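Tarnix Place - grasp and placement planning software for tabletop arms

From Pirkance. Current release: Tarnix Place 3.2

If you've ever spent a whole afternoon getting an arm to set one small thing down where you wanted it, we wrote this for you (and, to be fair, for ourselves). Tarnix Place takes care of the stretch between "the gripper has hold of something" and "the something is sitting where it belongs," and it does so in a way you can read, change and run again tomorrow without starting over.

You tell it what you're moving and where it should end up. Tarnix works out an approach, checks the arm and its cables against everything it knows about the table, and shows you the path before anything moves. If you don't like the path - maybe the elbow swings lower than you'd care for - drag the elbow up in the preview and it will plan again around your choice. Most people find they do this a lot in the first week and then hardly ever.

Round things are where we've put in the most work. Fruit rolls, cups tip, and a plate has a rim that a careless path will happily catch. The release step in Tarnix lets you set a height above the target, a finger opening speed and a short pause, and you can save the three together under a name you'll remember. 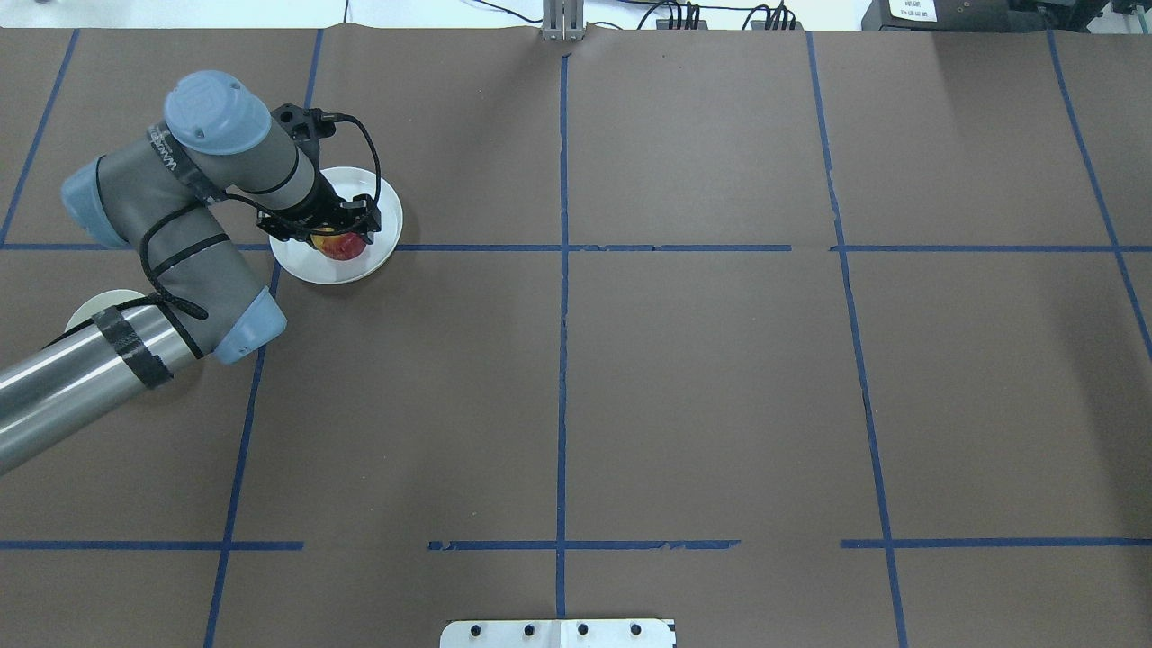 An apple in a two-finger gripper over a plate, on a taped work surface.

What you get

The planner, which runs on an ordinary Linux desktop and doesn't need a graphics card.
The Kandpal perception add-on, which finds plates, bowls and other simple shapes from a head or overhead camera and hands their positions to the planner.
The Hernik table editor, where you draw your work surface, mark the keep-out areas and divide the table into cells.
A library of 247 saved grasps for household items, all of them editable.
One year of updates and email support from the people who write the code.

A word about the table editor

We're awfully fond of this part! A lot of our customers mark out their tables with tape, and Hernik is happy to work with that. Type in the cell sizes, or point a wrist camera at the places where lines cross and let the software pick them out. It fits each strip separately, so lines that lean a bit or meet at not quite a right angle are kept as they lie, and the cell borders follow them. Soft shadows are handled by color filtering, with a slider for the threshold if your room lighting is on the gloomy side. 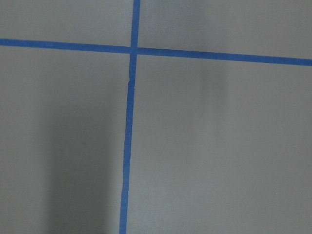 Can I use the table editor without buying the perception add-on?
The editor comes with every license and works fine alone. You'd enter object positions by hand or send them in from your own vision code, using the same message format that Kandpal uses.

Setting up

Plan on a morning for your first install. The setup guide takes you through the arm connection, the gripper profile and the camera calibration, in that order, and please do keep to that order. Calibration wants 2 camera views at the least, and 3 will give you a steadier result. When you add the gripper profile, remember to include the cable loop as part of the shape. It's an easy thing to skip, and the planner can only steer clear of what it has been told about.

What's new in 3.2

Paths can now be paused midway and picked up again without planning from scratch. The preview window remembers its camera angle between sessions (so many of you asked for this one). We also fixed a bug that made the release pause vanish when a saved setting was renamed.

Ordering

Tarnix Place, single workstation: part number 313. The Kandpal add-on and the Hernik editor are included in the same download and unlock with the same key. Classroom licenses are available, and teachers should write to us before ordering so we can set up the seats properly. The next update is planned for June, and anyone with a current license will get it automatically.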